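I want to talk about shiny stuff! Spoons, puddles, bowling balls, the top of my bald uncle's head. Why do some things gleam while others just sit there looking dull?

## It starts with bouncing

You see things because light bounces off them and lands in your eyes. Your sock is bouncing light at you right now (say thanks to your sock).

Light always travels in straight lines until it hits something. If it hits something very smooth, all the light bounces off the same way, like a ball off a gym floor. If it hits something bumpy, the light scatters all over the place, like a ball dropped on a pile of rocks.

Smooth things look **glossy**. Bumpy things look **matte**, the grown-up word for "no shine."

## But my paper feels smooth!

I know, I said that too! Paper has teeny bumps your fingers can't feel. If you blew up a sheet until it looked 300 times bigger, you'd see a tangle of fibers like a plate of noodles. Light gets bounced every which way in there.

When I was a kid in Rurkby, we had a pond behind the school. On a still morning it was a perfect mirror. Then the wind came up and the mirror was gone. Same water, new bumps!

## Black things can shine too

This one fooled me for years. I thought shiny meant pale, or silver. Nope! Black soaks up most of the light that hits it, but if the surface is smooth, a little still bounces straight off the top, and you get soft bright patches. A matte gray thing is lighter in color, and it still doesn't gleam.

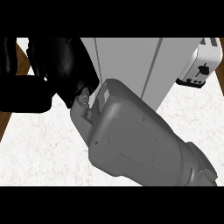 ## Try it yourself

You need 2 squares of kitchen foil and a sunny window.

1. Leave one square flat and look for your face in it. You'll be pretty blurry.
2. Scrunch the other one into a ball, then gently open it up.
3. Look again. Where did you go?

It's the same foil, just with lots of little hills, so your reflection gets chopped into sparkles. Now go hunt for the shiniest thing in your kitchen. Mine is the kettle!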